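Square plate

A square plate is a flat or shallow dish with four sides of more or less equal length, used for serving food at table. It does the same work as the ordinary round plate, though people who own both tend to keep the square ones for starters, cheese, or the sort of small savoury things that get handed about before a meal.

Most square plates have a slightly raised edge, which keeps crumbs and sauce where they belong, and many are glazed in two colours, with a darker rim around a paler or warmer middle. Brown, grey and cream glazes are old favourites, and very forgiving of tea stains. The potter Tímea Szűcs, who worked for many years at Clumdale, made her square plates from slabs of clay rolled 8 millimetres thick and pressed over a mould, and she was fond of letting the corners lift a little as they dried. The Haddad pottery at Wivura later took up the same shape and sold it in boxes of two, with 600 boxes leaving the workshop in its first year.

Corners are the weak point, as anyone who has washed up in a hurry will know, and they do chip sooner than a round edge would. Square plates also take up rather more room in a drying rack, but they sit very snugly side by side on a crowded table.

Last updated: February

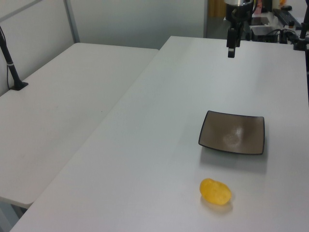
Square plate with a brown glazed centre and dark rim, on a white table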